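4. Setting up and using the two-compartment bin

The Veline bin has two parts. The larger compartment at the front is for items coming in. The smaller one at the rear is for items you have finished with. A sloping metal partition runs between them and is not removable.

4.1 Before you start

Choose a flat table that does not rock. The tabletop must be deeper than the bin, so that no edge of the base hangs over. Leave 80 mm of clear table in front of the bin for your forearms.

Do not drag the bin across a wooden tabletop. Lift it at both ends. With two people it can be moved loaded, but emptying it first is quicker.

CAUTION: The top edges of the bin are folded metal. Wear gloves the first time you lift it out of the carton and check each edge for burrs.

4.2 Placing the bin

1. Set the bin down with the larger compartment toward you.
2. Press on each corner in turn. If the bin rocks, move it to another part of the table. Do not shim it with card or folded paper.
3. Wipe both compartments with a damp cloth and dry them.
4. Check that the rear compartment is empty before you load the front.

4.3 Loading the front compartment

Load one small batch at a time. A batch can mix toys, tableware and fruit, provided each item can be picked up without moving another.

1. Put bowls in first, open side up, directly on the floor of the bin. Do not stack them.
2. Add glass containers. Lower them in by hand and let go only when the base is on the floor.
3. Add blocks and other hard toys. Do not drop them in.
4. Add fruit last. Soft fruit may rest against the partition. Remove stickers and loose leaves.
5. Look for items that are touching and ease them apart where there is room. 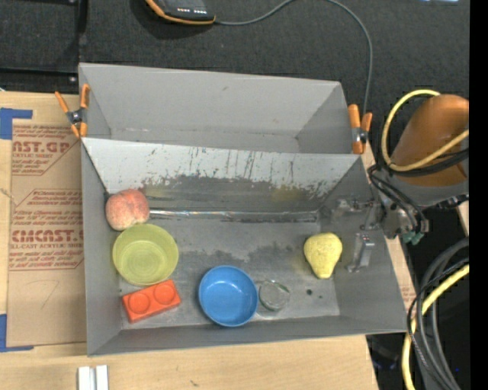
Figure 4-1. Front compartment with a mixed batch; rear compartment empty.

Clear items are easy to miss against gray metal. Look straight down into the compartment, find the rim of each glass, and keep track of where it is while you work. If the room is dim, use a table lamp placed to one side.

NOTE: No single item should weigh more than 500 g. The full batch should not exceed 40 items, even when they are small. For heavier goods see section 7, Cloncombe inserts.

4.4 Sorting to the rear compartment

1. Take out glass first and set it in the rear compartment at one end.
2. Take out bowls next. Keep them away from the glass.
3. Move fruit by hand, one piece at a time. Put bruised fruit aside on a plate.
4. Move blocks last.
5. Run a flat hand over the front floor to make sure nothing has been left behind.

If anything breaks, stop. Remove the large pieces with gloves, tip the bin over a lined trash can, and wipe both compartments twice before loading again. Throw away any fruit that was in the bin at the time.

4.5 Cleaning and wear

Wash the bin with warm water and dish soap after any batch that included fruit. Juice collects along the line where the partition meets the floor, so go over that line with a soft brush. Dry with a towel. Do not use steel wool or scouring powder.

Scratches, scuffs and dark rubbed patches on the partition and floor come with use and do not affect sorting. Stop using the bin if the coating lifts in flakes or if you can feel a sharp edge. Replacement bins are ordered under part number 944 from Mosutport.

Text for this section revised in November by Saoirse Ó Ceallaigh. Storage and stacking of empty bins is covered in section 5.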